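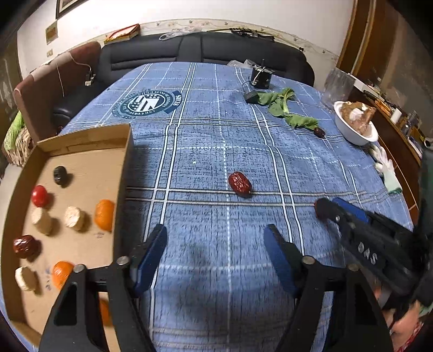 Wrist tracking in Trerby keeps slipping sideways for me when I work over a patterned surface, and I would like to know if anyone has a setting for it that works. The map builds, the loop closes, then partway through a reach the pose jumps and carries on as if nothing had happened. The jump is always sideways along the table and never in height. I think it is the blue check cloth. The paired white stripes run both ways and one crossing looks much like the next, so the matcher is picking up the wrong crossing and the filter believes it. The round emblem at the left end is the only part of the print I would trust, and once the wrist turns away from it there is nothing distinct on the cloth except the food and the other things standing on it. Default fisheye model, 1,000 features per image, inertial weight left as it came. The build is from January 2023.

pellworm

12 comments

kestrel_tom
What is your matching radius? If it is the stock value it is large enough to reach the neighbouring stripe on most tablecloths. Bring it down until it is smaller than half the gap between stripes at your usual height. You will lose some matches in fast motion but the ones left will be right.

pellworm
Stock value. I'll try it. I was worried about fast motion, as the wrist swings quite a bit when going from the box to the middle of the table.

ohmslaw_ish
Take the cloth off. Plain table, stick some tags down at the corners, done. I don't see why people make life hard for the tracker and then ask for a setting.

kestrel_tom
People eat off cloths. If the policy only ever sees a tagged bench it will fall over in a kitchen. I would sooner fix the tracker.

ohmslaw_ish
The tracker gives you labels. The labels should be right first. You can vary the background later by other means. I have seen a lot of training time wasted on bad poses and none wasted on a boring table.

fennimore
I'm with kestrel_tom on keeping the cloth, but I don't think radius alone will do it. You have a sofa, a wall with a floral strip and a door frame beyond the table. All of that is well spread out and doesn't repeat in the same way as the cloth (the strip might, a bit). The default detector ranks by corner strength, and a white stripe on blue is about the strongest corner there is, so your whole budget goes on the cloth. Turn on grid bucketing and cap each cell. I went up to 3,000 features as well, but most of the gain came from the cap.

pellworm
Bucketing was off. Didn't know it was there. Is that in the main config or the front end one?

fennimore
Front end. The name changed between versions so search for "cell". Also mask the jaws if you haven't. They sit in the same place in the image whatever the wrist does, so every corner on the linkages votes for no motion. Those triangular cutouts give the detector plenty to hold on to.

pellworm
Masked, with a fixed mask for fully open. I had not thought about the other positions.

fennimore
Then it is wrong as soon as you close on something. Use the union of open and closed, or drive the mask from the jaw width if you log it. And the second gripper needs masking too whenever it comes in from the right. It moves on its own, so a fixed mask is no help. I run a small segmenter for that one and dilate the result.

mothwing
Different approach. I moved the same sort of work from Trerby to Vetwood last November, mainly because Vetwood keeps several hypotheses alive after an ambiguous match and doesn't commit straight away. On check and tile it is much better. On plain surfaces I can't tell them apart. It is slower, so if you need poses live it may not suit.

kestrel_tom
I tried Vetwood and went back. It held on to the hypotheses all right but when it did choose, it rewrote the last stretch of trajectory, and my controller did not like that at all. Fine offline.

mothwing
Offline is what I meant. Pellworm didn't say live anywhere.

pellworm
Offline. The poses go into training afterwards, nothing is closed on them.

ohmslaw_ish
In that case run it backwards as well and compare. Forward and reverse passes rarely choose the same wrong stripe. Throw out anything where the two disagree by more than a finger width. It costs you double the compute and no thought. I still say take the cloth off.

pellworm
Some results. Smaller radius on its own: fewer jumps but tracking lost twice on the swing. Radius put back halfway, bucketing on, features up to 3,000: one jump left in the recording I was using, at image 1,564, when the wrist is low over the jujube in the middle and there is hardly anything but cloth to see. Mask is still the old one.

fennimore
Low and close is the hard case. Raise the inertial weight for those stretches. If the IMU is any good it will carry you through a short one.

kestrel_tom
Check the time offset between camera and IMU before you raise that weight. If it is out you will swap a jump for a slow bend, and a slow bend is harder to spot in the plots.

pellworm
Offset came from the Benmoussa calibration script, run once when the mount was new. The mount has been off since. I'll redo it tonight along with the mask, then try the reverse pass on the same recording.

mothwing
If you redo it, the script wants all the axes excited, including twist. The readme doesn't mention twist.

Share · 12 comments on this page · Older comments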